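Projektbericht: Gemeinsam kochen im Wohnheim Prikska

Gruppe: Thitima Srisuk, Samran Meesuk, Kwok-wai Shih

3. Durchführung

Unsere Frage war, ob Studierende weniger Lebensmittel wegwerfen, wenn sie zusammen kochen. An dem Versuch im August haben 84 Personen teilgenommen, verteilt auf zwei Stockwerke. Vier Wochen lang hat jede Küche ihre Reste am Abend gewogen und das Gewicht in eine Liste eingetragen. Die Liste hat Samran Meesuk nach der Vorlage von Kamolrat gemacht. 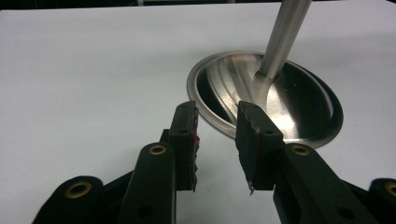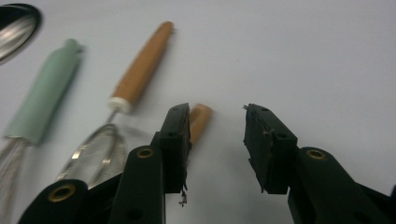 Küchenutensilien auf weißem Tisch

Am Ende hatten wir 624 Einträge. Einige davon konnten wir nicht benutzen — zum Beispiel fehlte das Gewicht oder die Schrift war nicht lesbar. Im Stockwerk mit gemeinsamem Kochen wurde vor allem weniger Brot und Reis weggeworfen. Bei Gemüse haben wir keinen klaren Unterschied gefunden.

Schwierig war die Planung der Einkäufe. Viele Teilnehmende kamen erst nach 20 Uhr nach Hause und wollten dann nicht mehr warten. Für eine Wiederholung empfehlen wir deshalb zwei Kochzeiten pro Abend.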